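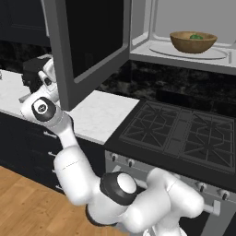
2 min read

The hardest thing to teach a robot in a kitchen may be the microwave door. Members of the Nollik robotics club have spent most of the spring term on it, and they're having a great time!

The club's simulation team works with a virtual kitchen, complete with a gas range, marble counters and a microwave mounted over the stove. A white robot arm stands in front of it all, and the students write the code that tells it where to go. The job they picked for this year's Achterberg Student Challenge sounds simple enough: get to the microwave, deal with the door, and leave the bowl inside right where it is.

"I thought we'd be done in a week," said team captain Bhavana Raju, a junior. "Then I saw the arm try to get past its own elbow. A door swings in a curve, and everything you do has to follow that curve."

Raju shares the programming with sophomore Bülent Tekin, who came to the club from the school's game design class and had never worked with a robot before. Tekin wrote the part that changes the height of the gripper as it comes up to the door, and he has been rewriting it ever since. The team has logged 1,209 attempts so far, with the door starting at a different angle each time. Roughly 700 of those came in April alone, when the club got permission to leave the computers in the lab running overnight. 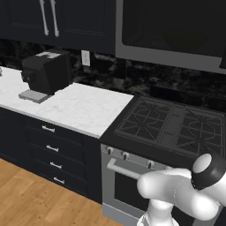 The Nollik team's virtual kitchen, with the arm at the range. Courtesy of the club

Coach Rochelle Mahmoud, who teaches physics, said she loves what the project has done for her students' math. Torque and rotation used to be a page in the textbook. Now they come to her at lunch with sketches of hinges, arguing about where the gripper should push, and she has started keeping scrap paper on her desk for them.

Practice runs from 3:30 to 5:30 p.m. in the computer lab, and it gets loud in there. Keisha Strickland, a freshman who joined in January, keeps the run log and goes through the replays of every failed attempt. She has names for the common ones. "The Shrug" is when the arm stops short of the door and just stays there. "The Hug" is when it comes in much too close.

"I like the failures best," Strickland said. "You watch one four times and suddenly you see it."

The challenge takes place in May, with two rounds in simulation. Teams find out the door's starting angle only when their run begins. Nollik will be up against a strong group from Sirix, which placed first last year. Students who want to try out the simulator before then can stop by the lab during practice.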